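2019-07-16, bench notes, gripper pair 2 and the Aleo cell

Started with the left unit of pair 2. It was slow to close yesterday and twice it stopped short with the tips still apart. Took the shell off. The jaw slide had a ring of gray dust packed in at the back end, the same stuff we found in pair 3, and the screw on the inner side was a half turn loose. Brushed it out, wiped the slide, one drop of the thin oil, tightened the screw, closed it by hand a few dozen times before putting power on it. Closes all the way now. I did not touch the right unit except to check the same screw, which was tight.

Opening width on the left reads 2 mm under what it should after the rebuild. Reset zero with the jaws shut and it came back. If it drifts again by the end of the week I'd look at the encoder magnet before anything else. The Murnbridge sheet has the gap for it, page 3, and the feeler gauge is in the lid of the gray toolbox, not in the drawer where the label says.

Tips: yellow tips on both units still fine. A bit of polish on the contact side of the left one. Spares are in the small Clanetow box, but please write it down when you take any. The count on the lid is wrong again.

Cable on the left unit. The jacket has a kink where it comes out of the body and the reading jumps if you bend it there. Cut back to clean wire and put a new plug on. Continuity good on every line. Wiggled it for a while with the meter on and got nothing. The strain relief had been put in backward, narrow end out. Turned it around. Worth checking on the other pairs next time they're open.

Then a run to load it. Set target is 1000 closes on the test script, stopped at 498 when the Aleo controller threw a bus timeout. Not a gripper fault as far as I can tell: motor temperature was flat, current flat, and the position log is clean up to the last line. Power cycled the controller, it came up normally. Started again from zero and it got through the full count while I was at lunch. So one timeout and no cause. Frei's firmware notes mention a timeout on long runs but for an older version than ours. Wrote to them anyway.

After lunch, short wires on the white table. These are the worst thing we ask the tips to hold, so if the zero is off it shows up here first. Plug ends and bare ends both, picked up across the bundle and then along it. 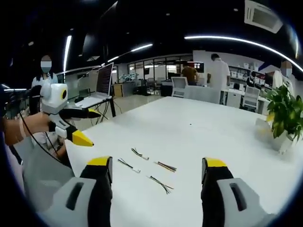

Hala Kamel thinks the wires are too kind a test for the zero. Strands squash, she says, so a jaw that stops a little short will still hold a bundle, and she would use the thin feeler blades laid flat on the table. Fair point. I'll add a blade pick to the check sheet, after the wires.

Also from Hala: the service interval was set last October when the pairs ran half days, and it should be cut. Agreed, going to try every two weeks and see how much dust is in the slides.

Left to do:
Right unit of pair 2, open and clean
Strain reliefs on the other pairs
Fix the count on the Clanetow box
Order thin oil, the bottle is nearly out
Chase Frei on the timeout – send the log with it this time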